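Robot Club Open Build Night: the photos

Hi everybody! We finally got our pictures sorted from the Clovton Robot Club build night on Thursday, March 31, 2022, and I promised the parents I'd put them up with a few words. I'm Awuor Mabula, I run the Thursday group with Erick Mollel, and I was way too busy hunting for hex keys to write anything down that night, so this is all from memory.

The big table

The arms team gets this end of the shop. They're working on a folding task for the July showcase (red and pink cloths, because that's what Erick found on sale), and they have strong opinions about how the stack should look before a run. The walkers live on the far side, so if you're at the table you get long spidery legs in the background whether you want them or not. I love it!

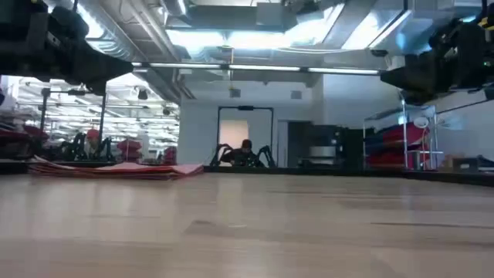 Both arms up over the table, the cloths stacked toward the far edge, and two of the walkers beyond it with a cap behind each one.

What's next

Þórey Holst is teaching the gait workshop again, four evenings this time, and she still has six spots. If your kid wants to switch from arms to walkers (or the other way!), tell me before the first one. Erasto Biwott has the sign-up sheet by the door. Oh, and whoever left a gray hoodie on the charging bench, it's in my car.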